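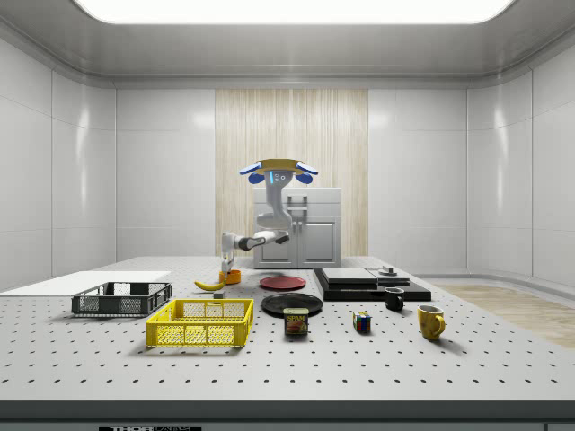 Reiko Nakajima: reopening 2373. The clearance rule says 30 mm over anything on the table before a sideways move, and I don't see a check for that anywhere in the Lendach config. Was it ever switched on?

Libor Havlíček, reply: No. My fault. Copied the profile from Zesov, they keep it off for tuning. Two things wrong:

– min height check off
– speed cap at 500 mm/s, shoud be lower near objects per the Heydari sheet

Turned the check on, reran in sim. Planner now refuses low sideways moves, logs a warning, stops. Good.

Home pose next. Rule is gripper high and open before the layout gets changed – mugs, plates, baskets, whatever. 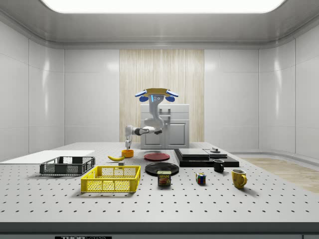

Also wants a 2000 ms hold there before the layout script is allowed to run. Ours had no hold at all. Added it. Note the rule covers the whole arm, so elbow and lower links need the clearance check too. Currently only the gripper is checked. Seperate ticket for that, don't close this one till it's linked.

Prallodmont profile not looked at yet. Reiko can you send me the May version of the sheet, mine has no page on baskets.

Status: open, waiting on Reiko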